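How a Robot Cell Is Set Up to Work on a Computer Board

Written for readers aged 9 to 12. Text by Hiyori Miyazaki, checked by Kári Hjaltested.

A robot cell is a space where a robot does one kind of job. The cell on this page is at the Tindley workshop, and its job is to work on the large circuit boards found inside server computers. A server is a computer that sends information to other computers. The cell is called Findo.

Before Findo can do any work, people have to set it up. Most of the setting up is measuring.

What is on the board

A main circuit board is called a motherboard. It is a flat green sheet with thin metal paths, called traces, which carry electricity from one part to another. The processor does the calculating. It sits in a holder called a socket, and a metal frame goes round it. A lever at the side of the frame locks the processor down.

Memory goes in long, narrow slots. Each slot has a latch at the end to hold the memory in place. The small cylinders standing up on the board are capacitors, and they store a little electricity and let it go again very quickly. They are easy to knock, so the robot has to be told where they are. 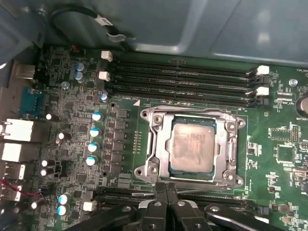

Step one: fixing the case in place

The computer case must not slide. If it moves by the width of a pencil line, every measurement made afterwards is wrong. At Tindley the case is held against two metal stops and then clamped. The power is off and the plug is out before anyone starts.

Step two: finding the starting point

A robot does not know where the board is. It knows only where its own joints are. So the operator moves the arm slowly, using a hand control, until a fingertip is at a known place on the board. The operator presses a button and the robot stores that position. This is called teaching a point.

One point is not enough, as the board could still be turned at an angle. Findo is taught more points, well spread out, and the controller uses them to work out which way the board is facing. The ends of the memory slots are useful for this. They have clear, straight edges and they are easy to find again after the case has been moved.

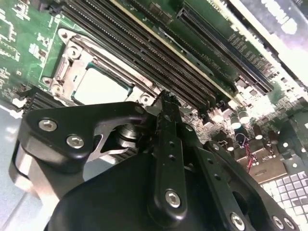 The speed is kept very low while points are being taught. A fingertip that arrives too fast can scratch a trace, and a scratched trace may stop the whole board from working. The operator keeps one hand near the stop button for the same reason.

Step three: marking the no-go areas

Next, the operator draws boxes in the control program — one for each part that the fingers must not touch. Capacitors get a box. So do loose wires, which can catch on a finger and be pulled out. The robot plans its path around the boxes. If it cannot find a path, it stops and shows a message.

Step four: the dry run

In a dry run the robot makes all its moves a little way above the board and touches nothing. The operator watches from the side and checks the gap under the fingers. If the gap looks too small anywhere, the points are taught again.

Looking after the gripper

The gripper is the robot's hand. Its plates are held together by screws, and screws can work loose when a machine moves back and forth all day. They are checked each morning with a hex key, a small tool with six sides. The fingertips are wiped with a dry cloth. A bent finger is replaced — it is never bent back, as the metal would be weaker afterwards.

After a finger is changed, the new one may be very slightly longer or shorter than the old one. The operator then goes back to step two and teaches all the points again.

Words to know

Cell: the space where a robot works, with everything it needs for the job.
Gripper: the part at the end of the arm that holds or pushes things.
Trace: a thin metal path on a circuit board.
Teaching: moving a robot to a place and storing that place in its memory.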